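Notes on gathering demonstrations for the assembly board

21 December 2021

The present round of recording for the Enero project is devoted to a single task board. The purpose is to supply the learning system with examples of two-handed work on small parts: pegs, a gear, a ring and several bars, each with its own place.
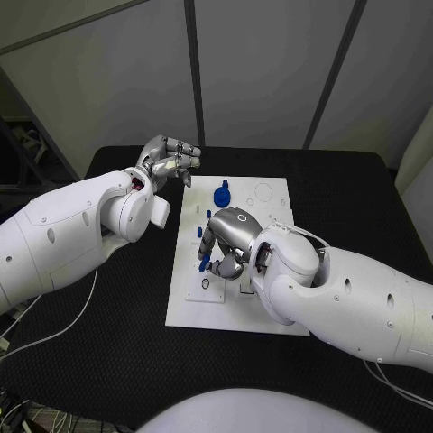
Each example is recorded from start to finish by one operator. Balakrishnan Krishnan and I take turns of two hours, and a turn yields up to 10 usable examples. Should a part be dropped, the recording is kept and labelled accordingly. Elfriede Pichler has asked that such cases should not be discarded, and I have come to share her view.

The layout of the parts is altered between examples. A system that has met only one arrangement will learn that arrangement and little else, as our attempts in May made plain.
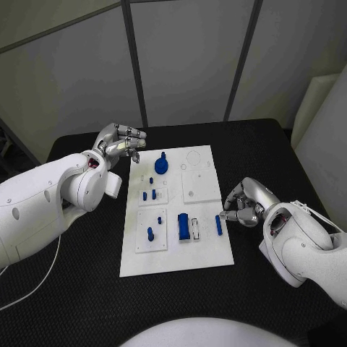

Labelling remains the slower portion of the work. Four labels are in use at present: reach, grasp, place and release. The boundary between the first two is still a matter of disagreement, and two of us therefore mark every recording separately before the results are compared.
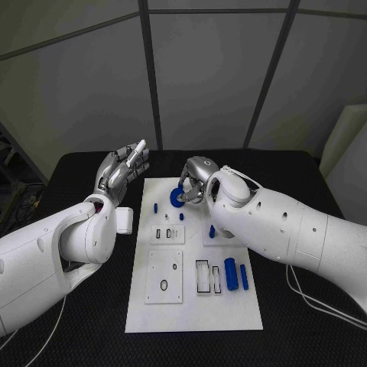

Matters outstanding

The written guidance for operators requires revision, particularly the passage on regrasping. I shall also be asking Triantafyllou for a second set of pegs before the next round begins.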